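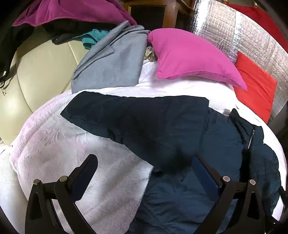

Figure 3. Start of a jacket demonstration with the hand-held gripper. The garment is dark navy with a short metal zipper at the collar and lies on a plush blanket.

4.2 Collecting demonstrations by hand and by remote control

Every garment task in this study was shown to the robot in two ways. In the remote condition, a demonstrator sat at the Vostham desk with a controller in each hand and drove the arm while watching a screen. In the hand-held condition, the same demonstrator picked up the gripper tool (Figure 3) and did the job in person, with the tool's two fingers standing in for their own. The two fingers close against each other and can do nothing else, a limit that people forget within a minute and remember at the first sleeve.

Seven demonstrators took part. None had worked with robots before, and all claimed to know how to fold a jacket. We kept the second claim in our notes for later comparison. Each person got a short introduction, one practice garment, and a printed card with the goal of the task: pick up the jacket by the collar, lay it flat, bring the sleeves in, and fold it once across the middle. The card said nothing on how to do any of this. An earlier card had, in some detail, and Urmila Kandpal's pilot sessions in March showed that people read it closely and then folded the jacket the way their mothers did.

Demonstrations were collected in ordinary rooms, on whatever surface the household used for dealing with laundry. We had at first planned for a clear gray table with the garment placed on a taped outline. Policies trained on that table folded very well on that table. They were less gifted elsewhere, and one of them refused to begin until it could find the tape. For the present study we left the rooms as they were, with pillows, cushions and other clothing near the work, and asked the demonstrators not to tidy up for our sake. Only one showed any sign of having considered it.

Soft surfaces turned out to matter more than clutter. On a plush blanket the fingers sink before they close, and a demonstrator who aims at the edge of a sleeve will often come up with sleeve and bedding together. By hand, people notice this through the tool and let go. By remote control they tend to notice when the blanket starts to travel. We kept both kinds of recovery in the training set, along with several attempts in which the blanket traveled a good distance before anyone objected. Removing them made the Jurero policy bolder and worse.

4.3 Where people grip

We marked the first grip in each jacket demonstration by watching the recordings. Two of the authors (Saha and Vestergaard) did this separately and then met to settle the cases where they differed. Most of those cases were about where a collar stops and a shoulder starts, a question on which neither of them has since moved.

With the hand-held tool, demonstrators usually went for a part of the garment that already stood up from the surface. A raised collar is an obvious target: it can be reached from above, and the fingers can pass on both sides of the cloth without digging. Flat sleeves were left for later. When a sleeve had to be taken first, people slid one finger along the surface until the cloth bunched, then closed on the bunch. No one had been told to do this. Asked about it afterward, three of them denied having done it at all.

With remote control, first grips were more scattered. Demonstrators came straight down, closed, lifted, and looked at the screen to find out what they had caught. Dark clothing made this harder. On a navy jacket, the fold between body and sleeve can be the same near-black as the shadow next to it, and a person at the desk cannot lean over to check. Birthe Bundgaard, who ran the desk sessions, noted that demonstrators leaned over anyway, toward the monitor, and that it seemed to comfort them.

Zippers caused trouble in both conditions. A zipper gives the eye a clear line to follow, and demonstrators used it to judge which way the jacket was facing. It is also stiff, so the cloth beside it does not bunch as readily, and a grip that takes the teeth at an angle is likely to slip. We first treated these slips as errors and cut them. We later put them back, when the Darkavow policy developed a fondness for zippers that we could explain only by the fact that it had never seen one go wrong.

4.4 Timing and effort

A jacket took 26 seconds at the median with the hand-held tool. We do not report a matching figure for remote control, as two of the seven demonstrators stopped partway through their desk sessions to ask whether they could do the rest by hand, and a median over the more patient people would flatter the method. Those two were allowed to switch. Their partial recordings are kept but were not used in training.

Speed was not an unmixed good. Quick hand-held demonstrations contain motions that the arm cannot copy, in particular a flick of the wrist used to open out a sleeve. The arm's version of the flick was slow, careful and of no use to the sleeve. Sille Hviid wrote a filter that slows such motions to within the arm's limits and drops a demonstration where slowing it would change the outcome, as it does with any motion that depends on cloth being briefly in the air. Demonstrators were not asked to avoid the flick. We tried asking during the pilot, and they agreed pleasantly and went on flicking.

The filtered hand-held set and the remote set were then cut to the same number of demonstrations before training, so that neither condition won by bulk. All training settings were held fixed across the two sets and are the ones used for the towel task in the Brøndum trials. Section 5 gives the results for the two policies on jackets left out of training, including one with no collar, to which the habits described in Section 4.3 were of little help.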